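Home | Recipes | Kitchen Basics | Drinks | Contact

Print this page | E-mail to a friend

How to make cold brew coffee at home (no gadgets)

Posted 17 April 2021

Quick one because I keep getting asked. Cold brew. Coffee, water, a jar, a night in the fridge. Thats it. No machine, no paper pods, no special pot with a spout.

What you need

145 grams of coffee beans, coarse ground. Like rough sea salt. If you buy it ready ground get the one marked for French press. Espresso grind will give you mud and you'll be straining till lunch.

Cold water, 2 pints and then a splash. Tap is fine if your tap water tastes ok. Mine at the Trumside place tasted of pennies so I used filtered.

A big jar with a lid. Old pickle jar works, but wash it twice. Pickle coffee is a real thing and I have drunk it.

Sieve, plus a clean cotton cloth or a coffee filter.

What to do

Coffee in the jar first. Pour in half the water, slow, and stir until there's no dry clumps floating on top. Then the rest of the water. Stir again. Lid on.

Into the fridge. Overnight, 14 to 16 hours. I've pushed it to 20 and it was drinkable, bit woody. Under 10 is weak tea.

Strain through the sieve into a bowl to get the big bits out. Rinse the jar. Then line the sieve with the cloth and strain a second time back into the jar. Don't squeeze the cloth!! You get all the bitter sludge through. Just walk away and let it drip.

Keeps a week in the fridge. After that it goes flat and sort of cardboardy.

Serving

What you've got is a concentrate so don't drink it neat unless you have a long drive. One part coffee to one part water or milk, then adjust. For a tall drink I do 300 ml total, half and half, and ice on top.

Use a metal cup if you own one. Glass is fine too, I just like how cold steel feels in the hand.
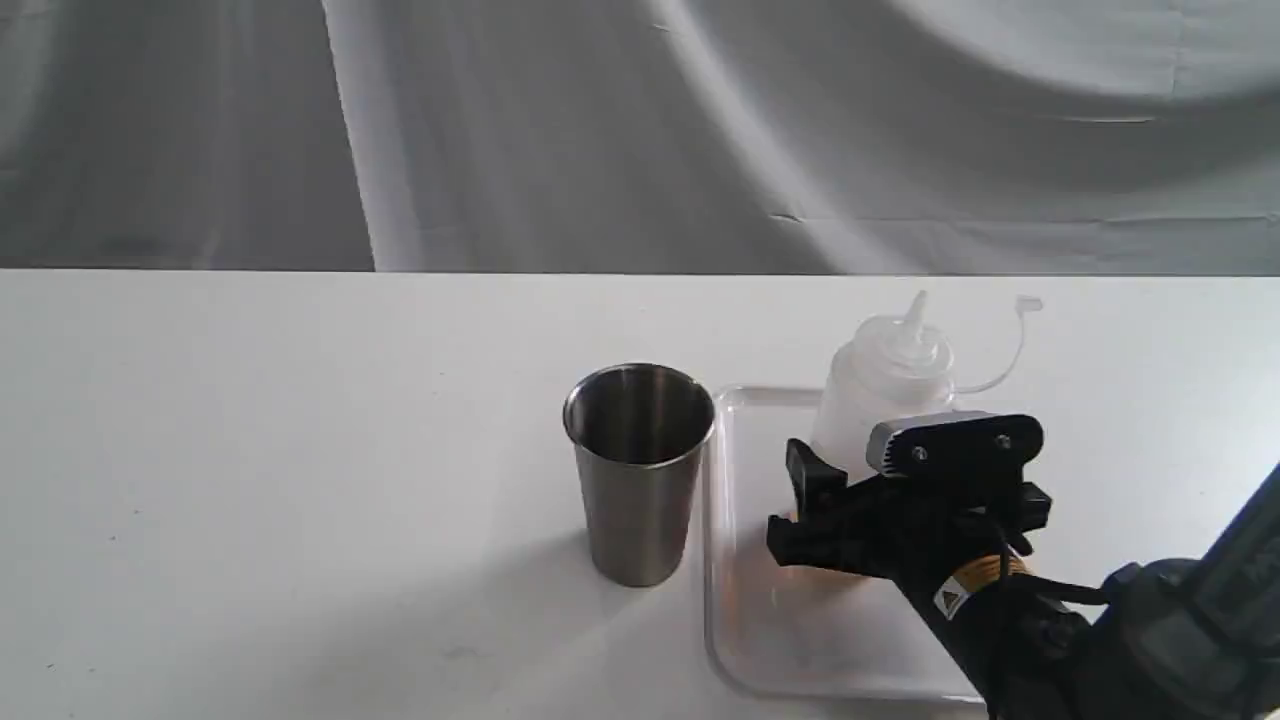

Plain stainless steel tumbler, slightly wider at the top.

Sweetening: sugar won't disolve in cold coffee, it just sits at the bottom. Make a syrup. Equal sugar and hot water, stir, cool, done. Condensed milk also good, a spoonful stirred in with a little hot water first. That's the way they do it at Sitthichai, the lunch counter near my old job, and I still haven't matched theirs.

Problems

Too sour: grind a touch finer or leave it longer.

Too bitter: coarser grind, or you squeezed the cloth.

Cloudy: strain again through paper. Doesn't hurt the taste, looks nicer.

Weak: more coffee next time. Adding grounds to a finished batch doesn't work, tried it.

Spent grounds go in the compost. Not down the sink. I paid a plumber in December to learn that.

Hot version: concentrate in a mug, top up with water just off the boil.

Print this page | E-mail to a friend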